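Why Do Waves Curl Over at the Beach?

Hi, it's Estrella Quintero again! Last month I wrote about seashells, and then my mailbox filled up with questions about the water they come out of. So this time we're doing waves. I grew up ten minutes from the ocean and I have been knocked flat by a lot of them, so I feel pretty qualified.

Let's start way out at sea, where there isn't any beach at all. Most waves are made by wind. When wind blows over flat water, it rubs against the surface and makes little wrinkles. Scientists call them ripples, or sometimes capillary waves if they want to sound fancy. You can make your own by blowing gently across a bowl of soup (ask first, and maybe don't do it with tomato).

Once there are ripples, the wind has something to push on. It shoves against the back of each one, and the ripple grows. If the wind keeps blowing hard, for a long time, over a big stretch of water, you get big waves. That stretch of water has a great name. It's called the fetch. A pond has a tiny fetch, so a pond never gets giant waves, even in a storm. The Pacific Ocean has a fetch so long that I get tired just thinking about it!

Now for the part that surprised me most when I was a kid. A wave can cross a whole ocean, but the water mostly stays where it is. Think of people doing the wave in a stadium. Each person stands up and sits down in their own seat, and the wave goes zooming all the way around. Water does something like that, except it moves in a circle. It goes up, forward, down, and back, and ends up very nearly where it started. If you watch a seagull sitting on the water past where the waves break, you'll see it bob up and over and back again while the waves roll along underneath.

Those circles go down under the surface too, getting smaller and smaller the deeper you go. Go down half as far as the distance from one wave top to the next, and there's hardly any wave motion left. So if the wave tops are 100 feet apart, it gets calm at 50 feet down. Fish must love that in a storm.

Then the wave gets near the shore and the bottom starts coming up to meet it. The circles don't have enough room anymore. They get squashed into ovals, and the whole wave slows down. The waves behind are still moving faster, so they bunch up closer together. And each wave gets taller and steeper, like a rug when you push one end of it.

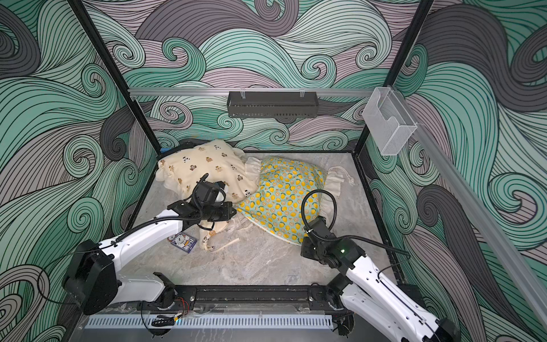 Why does the top of a wave fall over first?

The top falls over because it ends up going faster than the bottom part. The water near the sea floor has been slowed down, the top keeps hurrying forward, and after a while there's nothing under it to hold it up. It's a lot like tripping on a curb.

Waves don't all break in the same way, though. What the bottom looks like makes a huge difference.

If the beach slopes very gently, you get spilling breakers. The top crumbles and foam slides down the front. These are my favorites for jumping over.

If the bottom gets shallow in a hurry, you get plunging breakers. The top throws itself forward and makes that famous curl, with a hollow tube inside. Surfers dream about them. I do not, because one of them once took my left flip-flop and gave me a swimsuit full of sand.

If the beach is really steep, the wave may not get a chance to curl. It rushes up the sand and slides back down, and that's a surging breaker. They look gentle, but they can pull your feet right out from under you — so stay where your grown-up can grab you.

You can try some of this at home. Get a long baking dish and pour in enough water to cover the bottom nicely. Prop a cutting board in one end so it makes a ramp. Now push the water softly from the other end with a ruler and watch what happens on the ramp. Then make the ramp steeper and try again. Put a towel underneath! My friend Ermira Ristić tried it with her class one Monday, and she tells me they needed 14 towels.

One more word to take to dinner with you. The top of a wave is the crest, and the low part between two waves is the trough. You say it "troff," to rhyme with "cough."

Next time I'll be writing about tides, so send me your moon questions.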